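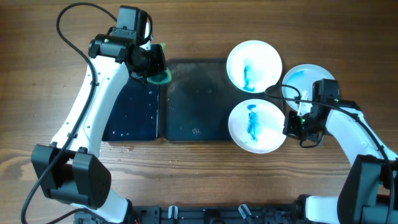

Sponge on plates: which side do you all use, and how often do you toss it?

Posted in Kitchen & Cleanup

drollow_dishes
OK so we do a lot of plates. Plain round white ones, nothing fancy, they came in a box from the Sutter outlet and I think we paid too much. My problem is the sponge. I've been buying those green ones forever and by the second week it smells like a pond. My sister swears by a brush, my husband says rinse it hotter, and I'm standing at the table on a Sunday with a stack of plates and no plan. What do you do?

mossy_kettle
Brush for pans, sponge for plates. A brush skips right over the dried-on film you get on a flat plate, you need something that lies flat. I cut mine in half when I open the pack and toss each half after 4 days. Yes it's wasteful. No I don't care, I can't stand the smell.

tabletop_ray
4 days?! I get a month out of one. Wring it out hard, stand it on its edge, done. The smell is from leaving it lying in the tray in a puddle all night.

mossy_kettle
A month. I'm not eating at your house lol

drollow_dishes
I do leave it in the tray. Guilty. We wash at the table and not at the sink because the sink here is tiny, so everything sits in a shallow tray and the drips stay put (mostly). Does anyone else do it this way or is this just us being weird?

plainspoon
Not weird, we did it for years in the old apartment. Get a tray with a raised rim, that's the big thing. Ours was flat with just a lip on two sides and I ruined the finish on a nice table. There's still a gray ring on it the size of a saucepan.

flonstead_kitchen
Same setup in our club room. One side of the tray for the sponge and bits, the wide side for whatever plate you're on. Blue stuff is the worst for us. It goes on in a second and then you're scrubbing the middle of the plate while the rim is perfectly fine.

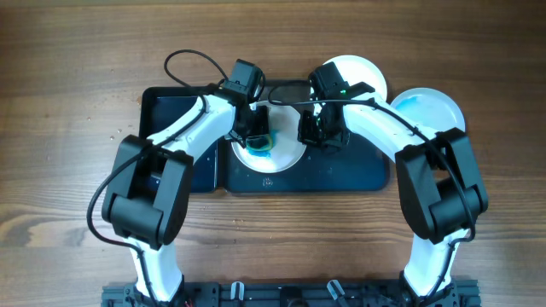 For blue I start from the outside and work in. If you go at the middle first you push it out to the rim and now you've got twice as much plate to clean. Small circles, turn the plate a little, go again. We have a spring supper in March with 30 people and that's how we get through it.

tabletop_ray
Disagree on outside-in. You're dragging a clean sponge across a clean rim for no reason. Hit the mess first, rinse the sponge, then do one lap around the edge.

flonstead_kitchen
And if you forget to rinse the sponge you've got a blue lap around the edge :)

tabletop_ray
So don't forget?

plainspoon
I'm with Ray on this one, sorry. But I wipe with a paper towel first so what do I know. Most of it never gets near my sponge.

mossy_kettle
Paper towel first is the right answer and I'm mad I didn't say it. Also one plate at a time. I see people spread them all out and dab at each one and then everything has a little bit of everything on it.

rarkunberg_home
Has anybody tried baking soda on the blue? I did a paste, let it sit while I had coffee, and it lifted most of it. Not sure I'd do it on a plate with a pattern though.

drollow_dishes
Mine are plain white so I'll try the paste! And I'm going to stand the sponge up tonight, and maybe cut one in half too. Not throwing it out at 4 days, I've got a 12 pack to get through.

mossy_kettle
Fine but sniff it on day 5 and report back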